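I've had the Kanix on trial since March, the two-arm kit that Trudgate sell for small workshops, and a few of you have asked whether it's worth the money. Short version – nearly, for me!

Getting it going took me 19 minutes longer than the booklet promised (I'd put one plate on back to front). After that I went straight to laundry, as it's the job I hate most and the one Trudgate go on about in their leaflet. Shorts, hangers, a little wooden rack, off we go.

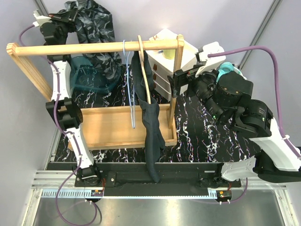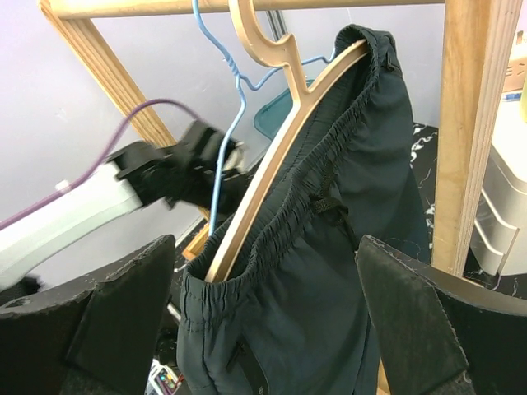
Does it come with everything you need to start?
Mostly – the arms, cables and cameras are in the box, but you buy your own computer, and Bosport do a decent second-hand one for 471 pounds.

The kit itself is 2,000, which made me gulp a bit. I did look at the Takács one too, and it's cheaper, but you only get a single arm and the wait for spare fingers was 15 weeks when I rang. With Trudgate mine came in the next post. My one proper moan is the software, which wants an update nearly every time I sit down with a cup of tea. I've got the trial until the end of the month and I'm trying socks next.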